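Minutes of the August meeting, Ronus House residents' washroom and guest supplies group

Meeting opened at 7:10 p.m., the ten minutes having been spent looking for the minutes of the last one. They were found and approved. Kátia Godoy in the chair.

1. Matters arising
The soap question, carried over from June and from April before that. Kátia reported that the Lamrani order had come to 3,759 in local money, delivery included, and that the meeting had approved it. Several present did not remember approving it. The April minutes were read aloud and they had.

2. Soap
Foaming dispensers to stay at the shared sinks. A motion to go back to bar soap was heard with patience and lost. Bottles to be packed upright, after the business with room 501 and the bath mat.
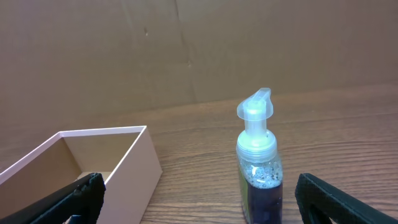 Foaming soap dispenser and open box on the table.

3. Guest boxes
Discussion of what goes in a guest box took up most of the evening. Agreed that each box should hold toothbrush things and not much else. The sewing kit was proposed again and deferred again. It was pointed out that the Tuneo boxes are smaller than the old Prident ones and that whoever ordered them had presumably measured something, though possibly not a bottle. Kátia said she had ordered them and had measured a bottle. The remark was withdrawn.

Lids: to be stored flat in the hall closet and not on top of the boiler. 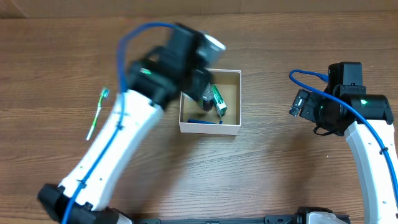 Toothbrushes are to go in last, so that the smaller items are not fished out from under them at midnight by a guest in socks. A suggestion that the boxes be color-coded by floor was met with silence, which the chair took as a no.

4. Storage
Room 500 keeps the spare boxes until October. Room 722 was offered and declined on account of the stairs. The hall closet key is missing and everyone present has denied having it.

5. Any other business
The squeaking door. Same as last time.

Closed 8:55 p.m. Cookies finished at 7:40.

Recent minutes
July: Towels, continued
June: Towels; soap (deferred)
May: No meeting, no key
April: Soap, Lamrani order
Hall closet rules (revised)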